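El brazo es lo barato
Por qué los presupuestos de automatización se quedan cortos antes de encender nada
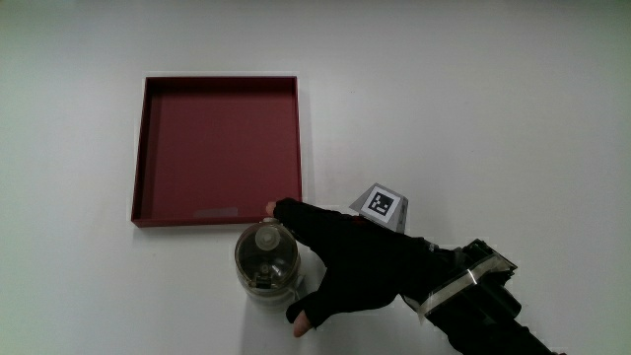
La oferta que recibió Plallell ocupaba dos páginas y tenía una sola cifra en negrita: el precio del brazo. Lo demás venía en una tabla de letra pequeña bajo el epígrafe «servicios asociados», sin importes cerrados. Everaldo Queiroz, jefe de compras de la empresa, la guardó en un cajón y pidió otra. La segunda era casi igual.

Plallell monta y embala piezas pequeñas para terceros, en series cortas que cambian cada pocas semanas. Es el tipo de taller al que los vendedores llevan años prometiendo una automatización sencilla: se le enseña la tarea a la máquina, la máquina la repite y el operario pasa a algo de más valor. Queiroz ha oído esa frase tantas veces que la recita con los ojos cerrados. «Cuando pregunto quién le enseña, cuántas horas y a cargo de qué partida, cambian de diapositiva», dice.

La pregunta no es menor. En los sistemas que se venden ahora, buena parte del aprendizaje sale de personas que repiten el gesto a mano mientras se registra el movimiento. Guante negro, un aparato atado a la muñeca, un marcador impreso para que la cámara sepa dónde está cada cosa. Se acerca la mano a una pieza, se coge, se deja, y vuelta a empezar. Es trabajo manual, lo hace gente con nómina y rara vez figura en el presupuesto que firma el comprador.

Hanyu Yin prepara pliegos de compra para pymes industriales y ha leído más ofertas de las que quisiera. Su regla es tachar el precio del brazo y estudiar lo que queda. En un expediente reciente, lo que quedaba eran 16 semanas de puesta en marcha, de las cuales el proveedor asumía cuatro. Las otras corrían por cuenta del cliente, con su personal, su espacio y sus piezas. «Nadie lo había ocultado. Estaba escrito. Simplemente no estaba sumado», explica.

Yin insiste en un punto que a los departamentos financieros les cuesta encajar: las demostraciones caducan. Si cambia el envase, la bandeja o la altura de la mesa, puede que haya que registrar otra vez. Un recipiente transparente, con reflejos y curvas, no se trata igual que una caja de cartón, y conviene que la oferta diga con qué objetos se ha probado el sistema y con cuáles no. Las que ella revisa suelen decir «amplia variedad de objetos». Eso no compromete a nada.

Brokuvier, el proveedor que acabó sentándose con Plallell, defiende su manera de cotizar. Sostiene que cada planta es distinta y que cerrar un precio de entrenamiento sin haber visto las piezas sería una temeridad. Es un argumento razonable. También es el argumento de quien prefiere que el riesgo lo lleve el otro. Cuando Queiroz propuso pagar por tarea validada en lugar de por jornada, la respuesta tardó un mes y llegó con un recargo de hasta el 20 por ciento.

Skodberg, que alquila equipos por temporadas, ofrecía otra salida: cuota mensual, mantenimiento incluido y devolución si no convence. Sobre el papel parece hecha para un taller con dudas. Al leer el contrato, la cuota cubría el brazo y la pinza. Los guantes de captura, las cámaras y los marcadores iban aparte, y los datos grabados por los operarios de Plallell se quedaban en los servidores del arrendador al terminar el alquiler. Queiroz subrayó esa cláusula dos veces. Si su gente pasa semanas repitiendo gestos, quiere llevarse las grabaciones, aunque solo sea para no pagarlas de nuevo con el siguiente proveedor.

Hay quien lo ve de otra manera. En Su, una envasadora que compró antes y con menos preguntas, están razonablemente contentos con su célula. La usan para una sola referencia que no ha cambiado desde que la instalaron, y ahí la cuenta sale. La ampliación a otras referencias, que figuraba en el plan original, sigue pendiente de fecha.

Ese plan original merece atención, porque se parece a todos. Arranca con una tarea fácil, calcula el ahorro y lo multiplica por el número de tareas de la planta, como si la segunda costara lo mismo que la primera o menos. Yin pide a sus clientes que hagan el ejercicio contrario: presupuestar la segunda tarea como si fuera la única, con sus horas de registro, sus paradas y su repuesto de útiles, y decidir con ese número delante. Varios han dejado de comprar. Uno compró un brazo más pequeño.

Plallell todavía no ha firmado. Queiroz ha reservado dinero para una prueba de una tarea, con las horas de los operarios imputadas al proyecto y un límite de gasto que, asegura, no piensa mover. Brokuvier tiene hasta septiembre para contestar por escrito a quién pertenecen los datos.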